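Wanted: People Who Are Good at Chores and Willing to Be Outperformed Eventually

Posted 06/10/2026 by the Home Tasks group, Hungate

Every few months a video goes around of a machine folding a T-shirt, and somebody's uncle declares that laundry is over. We have made some of those videos. The T-shirt takes a while. The fitted sheet is not in the video.

Hungate is looking for paid participants for a study of what household and shop-floor machines can and can't manage yet. We run it with Brindar, who build the arms, and Panganiban, who own the stores where half of the shop-floor work happens. You would spend your sessions doing ordinary jobs at an ordinary speed while we record them, and then watching an arm try the same jobs at its own speed. Bring a book.

What you'd be doing

Wiping counters, loading a dishwasher, bagging groceries, facing shelves, sorting returns, getting the lid back on the container it came with. You'll also score the machine's attempts on a short form. The form has a box for comments, and past participants have used it freely. "Would not let it near my mother's plates" is a perfectly good comment and we have it on file more than once.

So far we have logged 3,000 attempts across all tasks. Our scorers passed 2,517 of them, a figure that looks splendid in a slide deck until you learn how many were "put the sponge in the sink." Wiping a surface properly is harder. The arm is happy to move a cloth back and forth. Knowing that it has missed a spot is another matter, and for that we still need people with opinions about crumbs.

Who we want

Adults who do their own housework, or who have worked retail, food service, cleaning or stockroom jobs. No technical background needed. If you have one, please try to keep it to yourself during the scoring. We are short on left-handed people and on people who would describe themselves as fussy. We have plenty of people who describe themselves as easygoing.

You should be able to stand for an hour at a stretch and lift a full grocery bag. Sessions are held at our Flellbridge site, on the ground floor, with step-free access from the parking lot.

A question from the scoring form

We ask every applicant to look at a close-up from the arm's wrist camera and tell us, in a sentence or two, whether they'd call the surface clean.
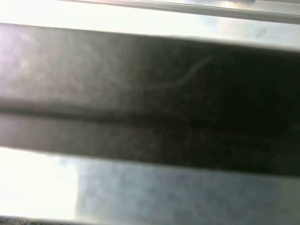

Screening item: wrist camera, close range. Look at the dark surface, just above the long crease.

If you spotted a thin pale strand, like a hair or a bit of thread, you are the sort of person we need. If it is now bothering you, apply today.

Pay and practical matters

You get $500 for the full set of sessions, paid by check or bank transfer after the last one. If you drop out early, we pay for the sessions you attended. Lunch is provided and is made by a human. We have 119 places and expect to finish in December.

To apply, write to Elaine Queiroz at the Hungate front desk with your answer to the screening item, a line on the chores you do most, and the one you'd hand over to a machine first. Please don't everybody say the bathroom.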